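Dindwood to open repair and lending workshop for household furniture in Dirness

Former seed warehouse will offer low-cost repairs, short courses and a lending store from October

Dindwood, the furniture reuse charity, has confirmed that it will open a permanent workshop in Dirness this October, following the completion of a lease on the former seed warehouse beside the harbour road. The workshop will accept tables, chairs, chests of drawers and other household pieces for repair, and will lend furniture to tenants who are moving into unfurnished homes.

The opening follows a trial carried out last winter in two rooms above the Dirness reading room. Residents brought in 100 pieces over the course of the trial, most of them dining chairs with failed joints, and 80 were returned to their owners in working order. The remainder were kept, with the owners' agreement, for spare timber and fittings. The charity has published a short account of the trial, which may be requested in print from the address given in the notes below.

The new premises cover the whole ground floor of the warehouse. Work to the building has included a replacement roof over the loading bay, new wiring throughout and the widening of the street entrance so that wardrobes and bed frames can be brought in without being taken apart. The original brick floor has been kept in the front half of the building. In the rear half, where the benches are to stand, it has been levelled and covered.

Mabli Skyrme, Director of Dindwood, said:

"A great deal of sound furniture in this district is thrown away for want of a screw block or an hour of gluing. The trial showed us that people will carry a chair a fair distance up a hill if they believe it can be mended at a price they can meet. We are grateful to the town for its patience while the building was made ready, and particularly to our neighbours on the harbour road, who have put up with the skips."

Repairs

Pieces will be assessed at the front counter on arrival. Owners will be given a written estimate, and no work will begin until the estimate has been signed. Simple repairs, such as re-gluing a chair or freeing a drawer, will be charged at a fixed rate. Larger work will be charged by the hour, with a reduced rate for residents receiving help with their rent or council tax.

The workshop will not accept upholstered items without a fire safety label, nor any piece showing signs of live woodworm. Owners of affected furniture will be given a leaflet on treatment and may return once the piece has been treated. Painted furniture that may carry old lead paint will be tested at the counter before it is taken through to the benches.

Finishing will be offered in oil, wax or water-based varnish. Dindwood has decided against spray finishing on the site because of the closeness of the neighbouring homes.

Lending store

The lending store will hold tables, chairs, beds and storage furniture that has been donated and repaired. A household may borrow up to four pieces for a period of six months, which may be extended once. A small deposit will be taken and returned in full when the furniture comes back. Borrowers who wish to keep a piece at the end of the loan may buy it at a price agreed at the start.

Delivery within the district will be provided by Mfinanga, the carrier, under an agreement running for the first two years. Collections and deliveries will be made in the mornings only, to keep the harbour road clear for afternoon coach traffic.

Courses

Evening courses will begin once the workshop has been open for a month. The first programme consists of an introduction to hand tools, a course on chair joints, and a course on the care of wooden surfaces, dealing with water rings, scorch marks and the patchy fading that comes from years beside a window. Each course will run for five evenings, from 6.30 pm, with places for 20 people across the programme in its first season.

No experience is needed. Tools will be supplied, although those attending may bring their own if they prefer. People under the age of 16 may attend with an adult.

Dorottya Szénási, Head of Workshop, said:

"The table is the piece we are asked about most. It is used several times a day, it is dragged, leaned on and wiped with whatever is to hand, and by the time the owner takes notice the top has usually suffered a good deal. Much of that can be put right with a scraper and patience. I should like people to leave the course able to look at a top, read the direction of the grain and decide for themselves whether it wants oil or simply a proper clean."

The course on surfaces has been prepared with the help of Vokton, a maker of oils and waxes, which has also agreed to supply finishing materials to the workshop at cost. Dindwood remains free to use and recommend the products of other makers.

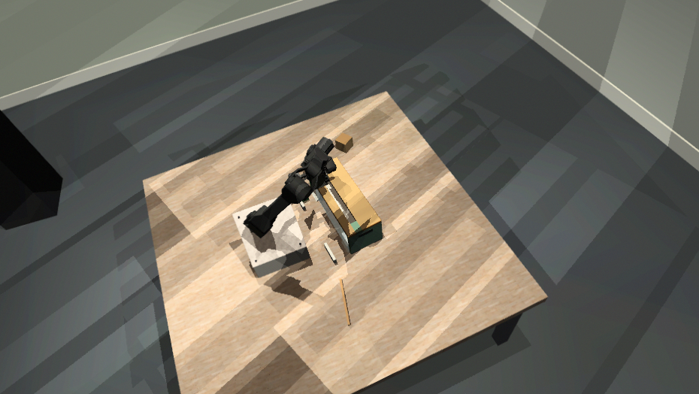

Square wooden table with a light, honey-toned plank top. Computer-rendered image.

Donations of furniture

The charity is now accepting donations for the lending store and would particularly welcome small dining tables, single beds with slatted bases and bedside cabinets. Items should be dry and free of mould. A missing handle, a loose leg or a marked surface need not prevent a piece from being accepted.

Donors are asked to telephone before bringing furniture to the warehouse, as space in the loading bay is limited until the shelving has been put up. Items must not be left outside the building when it is closed. Where a piece cannot be used, it will be returned or, if the donor prefers, broken down for timber.

Funding

The conversion of the warehouse has been paid for through a bequest to the charity and a public appeal in the town. Almost 80 local firms and households contributed to the appeal, and their names will be recorded on a board in the entrance. Running costs for the first year will be met from repair charges, course fees and the charity's reserves.

Accounts for the workshop will be kept separately from those of the charity's existing shop, which will continue to trade from its present address. There are no plans to change the shop's opening hours or staffing.

Access

The street entrance is level and the front counter has a lowered section. Two parking bays beside the loading door are reserved for disabled visitors. Residents who are unable to travel may ask for an assessment at home, for which there will be no charge within the district.

Notes to editors

1. Dindwood is a charity concerned with the repair and reuse of household furniture.

2. Mabli Skyrme and Dorottya Szénási are available for interview before the opening. Requests should be made to the Dindwood press office, The Seed Warehouse, Harbour Road, Dirness.

3. Members of the press wishing to visit the building before October should give at least three working days' notice. Sturdy footwear must be worn.

4. The full list of repair charges and the first course programme will be issued separately.

ENDS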